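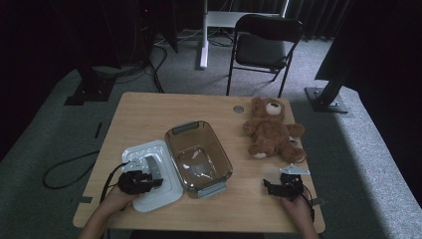 Table 2, both hand-helds on the wood-top table. Tray left, brown bin middle, bear right.

31st March

Equipment planning, mostly. Want this written down before the numbers drift again. Draft has to be in before the August order window or we wait another cycle.

Where we are. Current ask is one more pair of hand-held grippers, spare jaws, cabling, two stands, a decent table. Everything else on the old wish list is parked. The arm quote from Tremach came in and it's fine, but fine for a budget we don't have. Lead time on it is 31 weeks from deposit, so even if someone said yes tomorrow we'd be into next winter before anything was bolted down. Leaving it in the sheet as line 1, greyed out, so it doesn't get forgotten.

Hand-helds first then. Reasons, for whoever reads this cold:
- we can train a person on them in a morning
- one pair down = whole station down, and we have been down too much this quarter
- same jaw mount as the arm option, so jaws carry over if the arm ever happens (CHECK THIS, the Tremach drawing shows a different bolt pattern on page 4 and I haven't had a straight answer)

Cables. Biggest annoyance at the table and the cheapest thing on the list. Left one goes off the left side and down to the floor, right one goes off the right. Person holding both is tethered both ways. Options:
a) overhead boom, drop both from above. Fidus does one that clamps to a post. Need to know what the post will take sideways, ask before ordering.
b) longer cables with coiled section. Cheap. Tried a coiled one on the old table, it pulled back on the wrist and everybody hated it.
c) wireless. No. Battery weight, pairing, latency, no.
Going with a) for one table, b) as backup. If the boom is good we buy the second in the August window.

Also want floor covers for the loops on the carpet. Put in for 35 feet of the low profile stuff, should do both stations with a bit over. The tangle behind by the standing desk frame is a separate job, not a purchase, just somebody's afternoon. Mine probaby.

Tables. The question keeps coming up whether to buy proper workbenches. Against: the light tops are easy to shift, the grommet hole gets used, and a heavy bench doesn't do anything for the work we do at it. For: height. Fixed height is wrong for tall people after an hour with a gripper in each hand. Compromise is one height adjustable frame per station and keep the same kind of top. Need to measure the tops before asking for a quote. Did not do this today. Do this tomorrow.

Objects. Budget line has been zero for two years and we've been living off whatever people bring in. Want a real line, even a small one. Things we need more of:
- clear and tinted bins, different depths. The brown see-through one throws reflections off the bottom, good for testing, want a few more that do the same in other colors
- white trays with raised edges
- soft things. One bear is not a category. Get different sizes and fabrics
- flat metal parts. Thin plates are the hard pick, jaws want to skate over the top. Want a range of thicknesses so we can say where it starts to fail instead of "thin ones are hard"
- brackets or anything else that stands upright on a base

Put down $1,000 for the objects line. Someone will say it's a lot for toys. It's less than one spare gripper.

Jaws. Akau sent the sample pads, softer rubber than stock. Haven't put them on yet. Plan is one hand stock, one hand Akau, swap sides halfway so it isn't just a dominant hand thing. If they're any good on thin metal they go in the order, if not we stay with stock and save the line. Don't let me order before the test is done, I did that with the last lot and they are still in the drawer.

Storage. Nothing has a home. The dark cabinet along the back could take all of the objects if it was cleared out. Shelf bins, labels, done. No cost apart from labels. Put it in the plan anyway so it gets time assigned to it.

Power. Asked about Honda generator for the outdoor days, since the extension run across the lot is a pain and we got told off for it. Two problems: noise, and where to keep fuel. Rental makes more sense at the number of days we do. Moved from capital to operating. That frees up a bit on the capital side, which I have already mentally spent on the second boom. Don't.

Spares policy, proposed:
- 2 spare jaw sets per station, always
- one spare cable per side
- fasteners in a labeled box, topped up when it's half gone and not when it's empty
- any gripper that sticks gets tagged and comes off the table that day

Last one is the one we don't follow. Left unit at the other station has been "a bit sticky" in this notebook for weeks, three different handwritings. Tag it.

Order of spend if they cut us:
1. second gripper pair
2. spares
3. boom for one table
4. objects
5. floor covers
6. adjustable frames
7. everything else

Thought about moving floor covers up. Safety people will probably fund those from their own pot if asked nicely, so keeping them at 5 and asking seperately.

Things I don't know yet:
- does the service plan cover jaws or only the body. Quote says "wear items excluded" and then lists nothing
- freight on the boom. Fidus page says calculated at checkout, checkout says call
- whether we're allowed to carry over what's left from this year. Roughly a tenth of it unspent, would cover the covers
- chairs. The folding ones are OK for waiting around, not for a full shift. Not in any version of the plan so far

To do
measure table tops
Tremach bolt pattern, call don't email
fit Akau pads, right hand first
tag sticky unit
ask safety re floor covers
post load for boom
move generator to operating in the sheet, fix the total underneath, it's hard coded

Sheet is v6. v5 has the old freight number in it, don't use v5.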